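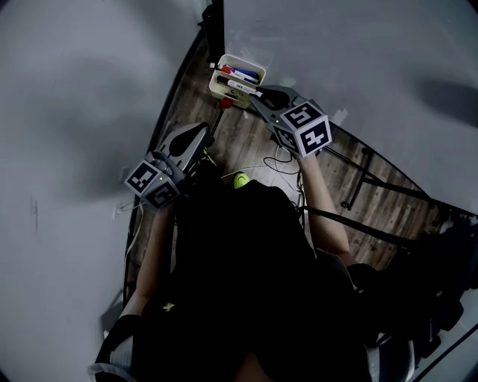 Desk-tidying task, hand-held grippers, marker holder at the back of the surface.

Staniforth Household Tasks Project
Progress report to the Fallik Fund
Prepared by Gemma Sedgwick, project lead
2020-03-03

Where we are

The grant asked us to find out which ordinary chores a two-armed machine can learn from people doing them, and which it can't learn yet. We proposed to look at four household chores and two from the shop floor. Four of the six have been started. Desk tidying and cloth folding are furthest along. Shelf restocking and sorting returned goods have begun at the Vultley store. Loading a dishwasher and wiping down a counter have not been started and are planned for the second half of the grant.

The short answer so far is that the machine can do parts of these jobs, slowly, when the objects are ones it has met before. It can't be left alone with any of them.

Desk tidying

We use a small set of everyday things: markers, a pen holder, small balls, loose cables. A person does the job with a gripper in each hand, and the positions of the grippers are recorded from the patterned cubes fixed to them. The person is limited to what two fingers on each side can do, so whatever they manage is at least possible for the arms.

We have 369 recorded runs of this chore that passed review. Elin Bowen reviews each one and throws out those where a marker cube was hidden for too long or where the person gave up partway. The most common reason for rejection is a forearm passing over the other gripper's cube. We changed the instructions in the winter to ask people to work with their elbows wider, and the rejection rate came down.

After training on these runs, the arms were given 100 trials on a desk laid out by someone outside the team. They finished 63. A trial counted as finished if every marker was in the holder and the balls were in the tray within the time limit. The failures fell into a few groups:

Markers lying flat against the side of the holder. The fingers close on the rim and push the holder back instead of picking up the marker. Once it has reached the wall the arm keeps pushing until the safety stop trips.

Markers dropped in sideways. A person turns the pen a little before letting go, without thinking about it. The arms have picked up some of this but let go too early.

Cables. We left cables on the desk on purpose and asked only that the arms work around them. They do this well when the cable lies flat. When it stands up in a loop, a finger often catches it and everything attached to it moves. We did not ask the arms to coil or put away a cable, and I would not expect them to manage it this year.

Small balls gave less trouble than we predicted. They roll if touched off center, but the arms try again and usually get there.

A person tidies the same desk by hand in well under a minute. The same person holding grippers takes a good deal longer, and the arms are slower again. I mention this since the Fund asked about time savings in its last letter. There are none at present.

Cloth folding

Brenda Dunmore has led this part. Dish towels and pillowcases only. The arms can fold a towel in half if it starts out flat and square to the table edge. From a heap they fail nearly every time. The trouble is finding a corner, and Brenda's view is that more recordings will not fix it without a better way of spreading the cloth first. She is trying a step where both arms lift the cloth, let it hang and lower it again. It works on towels with a stiff hem. We would like to keep pillowcases in the plan but move them to the end.

Shop-floor work at Vultley

The store has given us two bays in the back room and the use of one aisle before opening. Neville Cropper, who manages stock there, picked the products. He chose boxed goods of three sizes and one line of bagged goods, and warned us that the bags would be the hard part. He was right. Boxes go onto the shelf in an acceptable row, though not always facing forward. Bags slump, and the arm places the next one on top of whatever is there.

Sorting returned goods is at an earlier stage. We have recordings but no trained result to report. The staff who made the recordings told us that most of the job is deciding whether an item can be sold again, and that the lifting and placing is the small part of it. This matters for how the work is described to others. A machine that moves items into bins would leave the slow part of the job where it is.

Equipment

The grippers supplied by Jemel have held up. Two sets of finger pads wore smooth and were replaced under the supply agreement. Cubes come loose if the grippers are set down on their bases, so there is now a rack for them at both sites.

One batch of recordings was lost in January when a drive failed before it was copied. These were all folding runs and have been redone. Copies are now made at the end of each session, and Kirsten Arnardóttir checks that they open.

People

Staffing is unchanged apart from Kirsten, who moved from part time to full time on the project. People making recordings work in short sessions with breaks. Several reported sore wrists early on, and we shortened the sessions again as a result. This has cost us some volume.

Spending

Spending is in line with the budget except for travel to Vultley, which is over, and equipment repair, which is under. We ask permission to move the difference from one line to the other. The full table is in the attached spreadsheet.

Changes we are asking for

1. Move pillowcases to the end of the folding work, to be dropped if towels from a heap are not working by then.

2. Replace counter wiping with putting away groceries. Wiping needs steady pressure against a surface and our grippers do not measure it.

3. Count a chore as learned at 80 percent of trials finished on a layout the team did not set up. The original proposal had no figure for this.

Next period

More desk runs will be recorded with the holder in different places, including hard against a wall, and with looped cables. A second round of trials will follow on the same terms as the first. Dishwasher recordings start once the rack inserts arrive. The next report is due in June and will include the first results from sorting returns.

Elin has short clips of both finished and failed desk trials and can send them on request. Neville is willing to have someone from the Fund visit the store before opening, with a week's notice.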